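April
by Wenceslao Aguirre

So the cider is finally drinkable! I know I've been going on about it since the fall, and a few of you have very kindly stopped asking. But I opened the first of it last night, a little after nine, and I went back for a second glass, so I'm calling it good.

For anyone new around this blog, my friend Kibet Ndung'u and I started making hard cider in his garage 4 years ago, mostly as an excuse to get out of the house. Our first batch tasted like a wet sweater. The second one was better, but we were impatient and bottled it way too early, and we lost a bunch of it all over the garage floor (Kibet's bike still smells a little like apples when it rains).

This year we did things differently. We got our juice from Gebretsadik, the family orchard out past Tesholm, and they pressed it for us while we stood there eating donuts. It's a blend, heavy on the tart stuff, with some old crab apples thrown in for bite. I had always bought sweet juice before and then wondered why the cider came out thin and kind of boring. The sugar ferments out! What you're left with is whatever else the apple had going on, and a sweet eating apple doesn't have a whole lot.
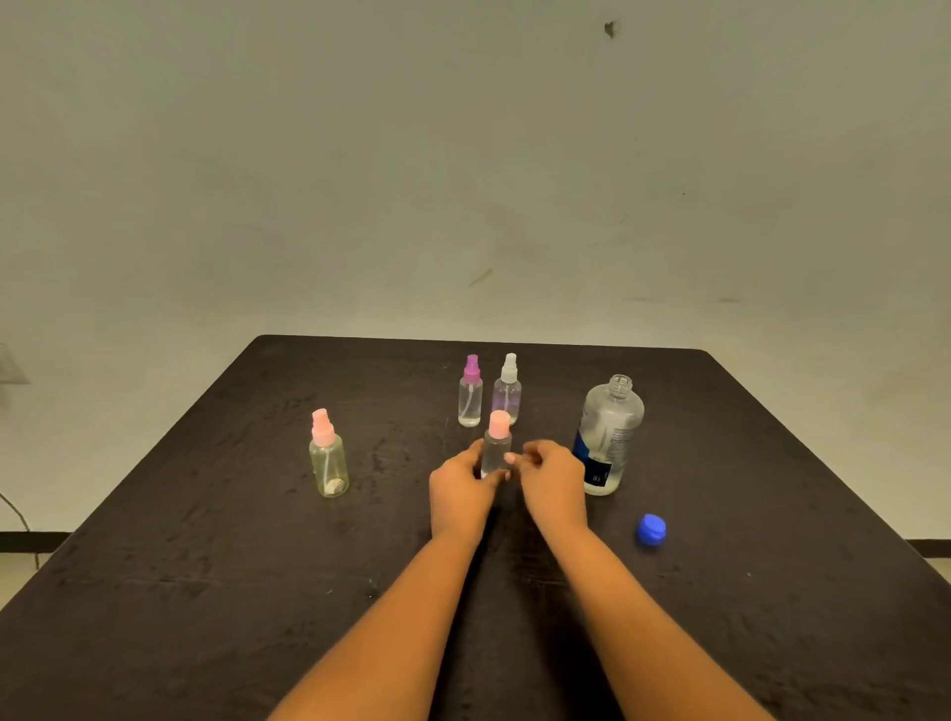

The other big change was patience, which I'm bad at. We left it alone in the coldest corner of the garage all winter and only moved it to a clean jug one time. Kibet put a strip of tape across the door of the cabinet so he'd know if I'd been in there poking at it. I had been in there. He knew.

I also want to say something about the Esis, the little taproom by the old feed store, because a few people have asked me where to get good cider around here if they don't feel like waiting half a year. They have 2 ciders on tap now, and the dry one is the best thing I've had all year, mine included. It's got that barnyard smell that some folks hate and I can't get enough of. Go early in the evening - the place is tiny and they don't take names.

Next up is perry, if we can find the pears. Kibet knows a guy with a couple of ancient trees whose fruit is so hard and bitter that even the deer leave it alone, and apparently that's exactly what you want. We'll see. I'm also trying to talk him into a small batch with hops in it, and he's making the face he makes.

If you live close by and want a bottle, bring me back an empty one and we'll trade. Swing-tops only, please, I'm almost out.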